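Home | Notebook | Workshop pages | Contacts | Search

Table notebook, October, afternoon

Napkins again, and I have to admit I'm enjoying them more than I thought I would. We are still trying to settle on a fold for the Silham dinner, and Abdelilah Belhaj has asked for something that a helper can learn in one go and repeat all evening without getting cross.

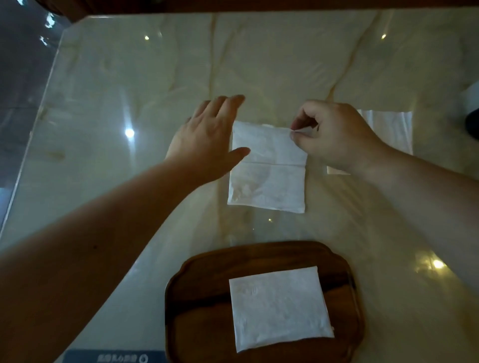
I started on the plain paper ones, the white kind with the faint embossing, partly out of thrift and partly because they show every mistake. The crease they come with is a help and a nuisance both. If you fold along it you get a lovely sharp edge for free, but if your new fold lands a little to one side of it you end up with two lines running next to each other, and the whole thing looks tired before anybody has sat down. I've gone back to opening the napkin right out, pressing it with the flat of the left hand, and bringing the right-hand corner over slowly. Slowly is the thing! When I hurry, the paper skates on the marble top and I have to square it up again.

About that tabletop. It is so shiny that the ceiling lights come up at you in bright spots, and on the thin paper I kept mistaking the gold veins underneath for creases. I chased one of them with my thumbnail for quite a while this afternoon before I understood what I was doing. Next time I might put a dark cloth down, although Abdelilah likes working straight on the stone and says his edges come out crisper there (I think his edges would come out crisp on a gravel path).

Folds tried so far: the plain pocket, the long triangle, the fan, and the one out of the old Papadakis booklet that is supposed to look like a lily. The pocket is the front runner. The fan is pretty but it opens up again as soon as you turn your back on it, and my lily looked like a cabbage, a nice cabbage, all the same.

To do: try the pocket with the Sturau napkins, which feel heavier, and see whether 4 folds will do in place of 5. Ask Zernurcombe if the menu card is narrow enough to slide in without bulging. Keep the good samples in the shoebox lid, and please don't wipe your hands on them.

Print this page | E-mail this page
Shares 71 | Comments 4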